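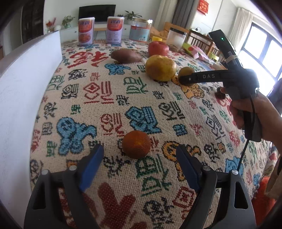 Page last changed: Oct 4, 2020

Long table, produce layout. Notes on the cloth and the fruit, for whoever sets up next.

The printed tablecloth is staying. I had planned to swap it for the plain grey one from the Bondby box, but the grey one slides on the table top and the cream one doesn't. The woven surface has enough tooth that a round fruit set down gently stays where it was put. Drawback is the print. The characters and little figures come in red, blue, green, black and orange, so nearly every colour of fruit we own has a patch of cloth close to it. An orange on its own at the near side still reads clearly. Small dark items are worse and tend to get lost among the black characters. Check the cloth by hand before folding it.

Layout as it stands: orange in front by itself, then the group further back with the kiwi-like one, the big yellow one, the red apple and the sweet potato. The sweet potato lies on its side, crosswise. I tried it pointing down the table and it rolled toward the edge twice, so leave it crosswise.

The yellow one has brown blotches and a reddish-brown patch on the left. Seul-gi Seok asked if it should be replaced. My view is no, keep it while it is firm. The blotches make it easy to tell which side is facing out, and the clean ones from the Jesix crate all look the same from every angle. Press near the patch each morning. If the skin gives, compost it and note the change on this page.

Canisters with the white lids stay at the far end. They mark the back of the layout and should not creep forward. I put tape under the cloth at 100 mm from the far edge – you can feel it through the weave.

Weights, kitchen scale (Van Leeuwen, 1 g steps):
orange 200 g
sweet potato 600 g
others not done, scale battery flat

The scale drifted 13 g over the afternoon with nothing on the pan. Zero it before each item. Both weights above were taken after zeroing and repeated once with the same result.

Cloth care: shake outside, spot clean with cold water, no bleach near the red print. It was washed in January and the hem pulled in on one short side, so the overhang is uneven. Put the short side at the far end where it matters less. Iron on the back only.

Storage overnight: fruit goes in the shallow tray, single layer. Sweet potato goes in the cupboard, dark and dry, and not in the fridge. Keep the apple apart from the kiwi-like one or the latter goes soft early. Eris bench is free for the tray after five.

To do:
– battery for the scale
– weigh the remaining three
– second cloth, same weave, less print if there is one
– ask Seul-gi where the spare tray went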